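The Second Gripper

Firouzeh Rahimi had until noon to say how much money the cup project needed, and she had written down one number so far. It was 480, the price of a gripper from Firnus.

Davoud was at the table, going through the cups again.
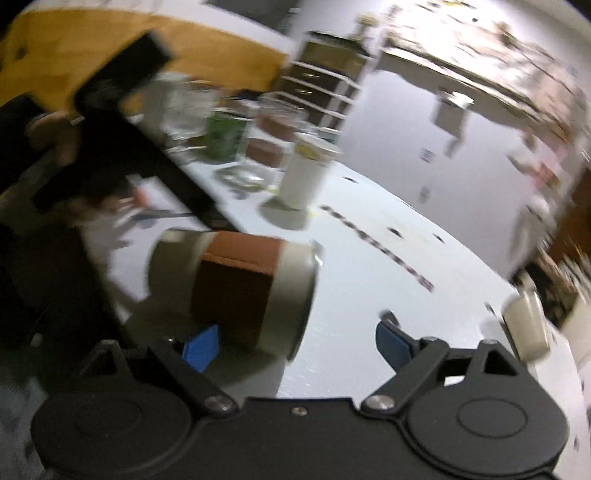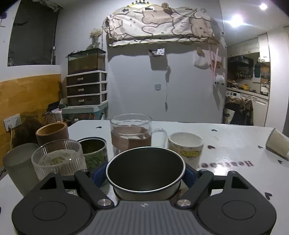

Last changed: Mar 28, 2022

"Mahmoudi sells one for 195," she said.

"Does that come with the pads?"

She scrolled down. "Pads are 44 a set."

"How many sets would we go through by August?"

She didn't know. She put down 2 sets and looked at it, then wrote a question mark next to it. Davoud Hosseinzadeh had worked for Mileck before this, and he had seen a cheap gripper bought and then bought again. He had also seen an expensive one sit in a drawer.

"Paper cups are the hard part," he said. "A mug doesn't care how you squeeze it."

"So which one?"

"Ask Sesthorpe if they still have theirs. They might lend it to us for a week."

"The budget is due at noon."

"Then put in the Firnus. If we borrow one and like the cheap one better, you send the difference back."

Firouzeh had never sent a difference back - she wasn't sure there was a form for it. She typed 480 on the first line and 44 on the second, and took out the question mark. Then she called Sesthorpe. The line was busy, so she saved the sheet and tried again.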